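21/10/2024

Budget day tomorrow and I'm sitting on the sofa with the laptop on my knees and a cold cup of tea, so this will be a grumbly one. I said I'd keep this diary going through the whole buying business, so I suppose I'd better write down the dull bits as well.

Where we are: the arm stays. That much was agreed before the summer and I'm not opening it up again. What's left is everything that goes round it, and everything that goes round it is where the money disappears. I had 3,000 left in the pot this morning. By lunch I'd spent it twice over on paper.

First the fingers. The black ones we've got are fine for most jobs, but they're chunky, and when you want to pick up something small from flat on the table you feel it. Fivell do a slimmer pair which I have wanted since I first saw the drawing. I rang them and a very cheerful man told me the lead time is 48 days, which rather took the shine off it. Aasen can send a pair next week, but theirs need an adapter plate, and the adapter plate is (of course!) not in the price. I asked how much. They said they'd email. No email yet.

Then the table. I keep going back and forth on the table. The white one is a decent size and things show up nicely against it, but it's an office table at heart, with office table legs, and I'd love something heavier that could be bolted to the floor. Zimetlow quoted me for a steel frame with a proper top and I nearly laughed down the phone. Lovely thing, I'm sure. Delivery was extra, and so was somebody to carry it up the stairs, and when I'd added the lot together it would have eaten the fingers, the adapter and the spare parts, with nothing left for cables.

And I do want something for cables! It's the least exciting line on the whole sheet and the one I feel strongest about. They're on the floor, looped over each other under the table, and every time I wheel a chair in I wince. A tray that screws to the underside, a few covers for the run across the boards, a bag of those fabric ties, job done. I put 300 down for it. I know I'll be told it's too much for "bits of plastic", so I've written out the list properly this time, with lengths, after crawling about on my hands and knees with a tape measure. My knees are not what they were.

I also had a long think about the wrist camera. Wimau have a newer one with a wider view and they'd like me to have it very much, judging by how often they write. The small one we've got is perfectly good for what we do at the moment, which is mugs. Mugs, mugs and more mugs. The dark grey one is my favourite because the handle is a nice big loop and you can tell at once which way it's facing. 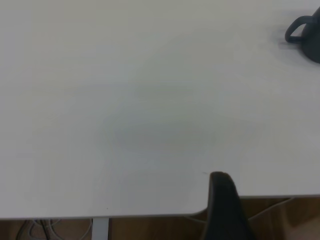 So the camera can wait until spring, and I've moved it to the bottom of the sheet under "would be nice". It's keeping company there with the second arm, the better lights and the chair that doesn't squeak. I did feel a bit sad dragging it down the page. Still, a wider view won't help me much if I trip over the wiring on my way to look at it.

Spares I've gone round and round on. My gut says to buy five sets of finger pads now and have them in the drawer, because the postage is the same for five as for one and I hate waiting on a part that costs less than a sandwich. I've put them in. If someone wants to cut them they can come and explain it to me in person.

What I still haven't settled is Fivell or Aasen. Slow and right, or quick with a plate bolted on. I'm leaning towards slow, mostly as I don't trust an adapter to sit true after a few months of being knocked, and then I'd be paying for two lots. But that means nothing new on the arm before the year's nearly out, and I did rather promise we'd be on to smaller things by then. Teaspoons, I said. Why did I say teaspoons?

Table stays for now, anyway. I'll ask about levelling feet instead, as the floor's old and I'm fed up with folded card.

Must remember to print the sheet before I leave the house, and to ring Aasen first thing about that plate. Need milk too.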